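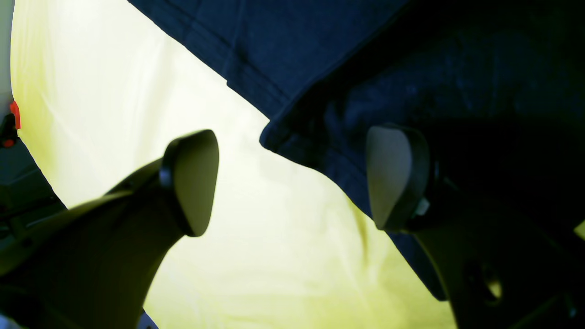 A surface covered with cloth.

NOTICE TO MEMBERS OF THE RITANCE REWARDS CLUB

Members are advised that the Drumidmont Winter Coat, in charcoal, has been withdrawn from the catalogue with immediate effect. Members who have already exchanged 2,000 points for the garment are asked to read the following statement, prepared by Benedek Csizmadia of the Office of Returns.

The coat was offered from January in a single production of 653. Each was described as warm, lined, and suitable for all occasions on which a coat is usually worn. The Office stands by this description. It did not state that the left inside pocket would contain a letter, as the Office was not then aware of it.

The first letter was reported by a member in Pramov, who found it while looking for her gloves. It was addressed to her by name and concerned a quarrel with her sister. It was, she wrote, quite fair to both sides. She did not ask for a refund. She asked whether there would be another.

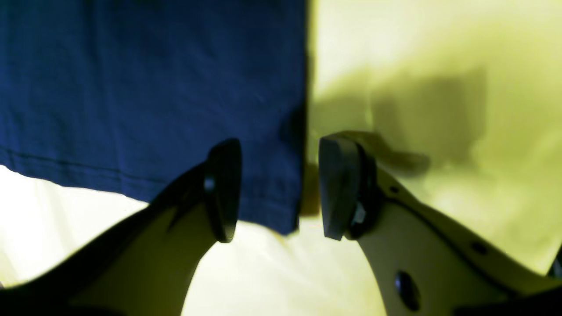
Over the following weeks the Office received 600 enquiries of a similar nature. The Wasilewska workshop, which sewed the coats, was asked for an explanation and supplied the name of its pocket finisher, Damian Lis. Mr Lis attended an interview at the Office and was offered tea. He confirmed that he had sewn the pockets. He denied writing the letters, and a sample of his handwriting was taken, which did not match.

Asked whether he had noticed anything out of the ordinary, Mr Lis said that the pockets had seemed heavy -- heavier on some mornings than on others -- and that he had supposed it was the lining.

Members may return the coat within 3 months for a full restoration of points. Letters should be removed beforehand and need not be declared. At the time of writing, no coats have been returned.

Mr Csizmadia wishes it to be recorded that he is himself a member of the Club, and that he obtained a coat in the usual manner, at the usual price. He has not yet looked in the left inside pocket. He hangs the coat behind his office door each morning, buttoned, and takes it home again at six.

Enquiries should be sent to the Office in writing.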